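Sestaton Community Garden
Minutes of the November general meeting

Held in the upstairs room at the Nunari, 7:00 p.m. Jenő Barta took the minutes. The agenda went out by email and a paper copy was on the door.

Opening

We started on time, with soup already on the side table. Thank you to whoever made the squash one, it was gone before item two! The October minutes were read through and accepted with one fix: the shed key is kept in the lockbox by the east gate, and the minutes had it at the west gate.

Season review

What a year for beans. The pole beans on the long fence kept going well past the first cold nights, and the plots on the north side, which we had all more or less given up on after last spring, gave us the best carrots the garden has grown. Members passed around photos of the July open day and there was a lot of happy talking over each other, which the chair allowed.

Tomatoes were mixed. Plots near the compost bays had blight early and lost most of the crop. Those on the slope did much better, and the feeling in the room was that the air moves more freely up there. It was agreed to keep tomatoes out of the lower beds next year and put squash and corn in them.

The shared herb bed was a big success and people want more of it. Dill and cilantro were picked bare every week. Mint has escaped its pot again. Members who want mint are invited to come and dig up as much as they like, any time, no need to ask.

Water

The second rain tank is in and full. With both tanks connected we hold 2000 gallons, and we got through August without switching over to the city line once. This was greeted with real applause. The hose on the upper tank still drips at the joint. Two new washers have been bought and will go in before the tanks are drained for winter.

There was a question about leaving the tanks partly full over the cold months. After some back and forth it was agreed to drain them all the way, leave the taps open, and tie a tag on each tap so that a helpful person does not close it.

Money

The garden account is in good shape. Plot fees are all in. The plant sale did better than last year, thanks mostly to the pepper seedlings, and the profit will go toward lumber for the raised beds. Fees stay as they are for next season. All in favor.

Seed library

This took up most of the evening and it deserved to. The seed library now has 17 kinds of vegetable seed saved from our own plots, plus a shoebox of flowers that still need sorting. Members brought envelopes, jars and folded newspaper packets, and we went through a good part of them at the table.

Labels came up right away. A packet marked "good ones" is a lovely thing to receive, but it doesn't help in April. From now on each packet should have the name of the plant, the variety if known, the plot it came from and the year. Pencil holds up better than marker on the paper envelopes we use.

Drying was the next point. Several members had trouble with mold last winter after sealing their seed too early. Seeds should be spread out on a plate or a cloth in a dry room, turned now and then, and left until a bean will crack when you bite it or a squash seed snaps when bent. Clear plastic is fine for carrying things to a meeting, but please move seed into paper once you get home. 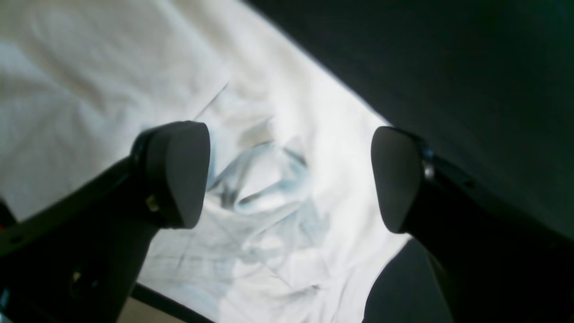 Jenő Barta

The long-running "Tseng" lettuce question was settled. This is the loose green lettuce that everybody grows and that came to us with only that word penciled on the bag. It will be listed in the seed library as Tseng, and that is its name from here on. It bolts late, it tastes sweet right into June, and we have plenty of it. Please take some.

We also talked about which plants to save from. Beans, peas, lettuce and tomatoes are the easy ones and a great place for new members to begin. Squash crosses with its neighbors, so squash seed in the library will be marked "may surprise you." A few people said they would plant nothing else.

The library drawers will be open for borrowing from February. The idea is simple: take what you'll plant, and bring some back in the fall if the crop allows. If it doesn't, take some again next year anyway.

Newsletter

Radix, our newsletter, will have a winter issue. Wanted: recipes that use stored roots, a short piece on sharpening hoes, and drawings from the kids' plot. The beet cake recipe from the fall issue was missing the oil. A correction will be printed, with an apology to those who baked it (it was still eaten, we are told).

Winter jobs

Raised beds: lumber to be ordered this month. The corner posts on the old beds are soft and should be replaced at the same time.

Compost: the left bay is ready to spread and smells wonderful. The middle bay needs turning. The right bay is closed to new material until spring, so please stop adding to it.

Paths: wood chips are being dropped at the east gate. Bring a wheelbarrow if you have one. The garden's own has a flat tire.

Tools: anything left out in the beds should come back to the shed. Three trowels and the good rake are missing.

Garlic: there is still time to plant if you get it in soon. Spare cloves are in the crate just inside the shed door.

Other business

A member asked if the garden could try sweet potatoes. Great interest. Slips can be started indoors on a sunny sill, and four people offered their windows on the spot. The warm bed against the brick wall will be set aside for this and the results reported at next year's harvest supper.

It was asked again if dogs may come in on a leash. Yes, on the paths, and out of the beds.

A request was made for a second bench near the pear tree, facing the afternoon sun. Agreed with enthusiasm. Jenő to look into what is left of the lumber after the beds are done.

Closed at 9:10 p.m. The next meeting is in February in the same room, with the seed swap first and the business after. Bring a dish if you can, and your empty envelopes.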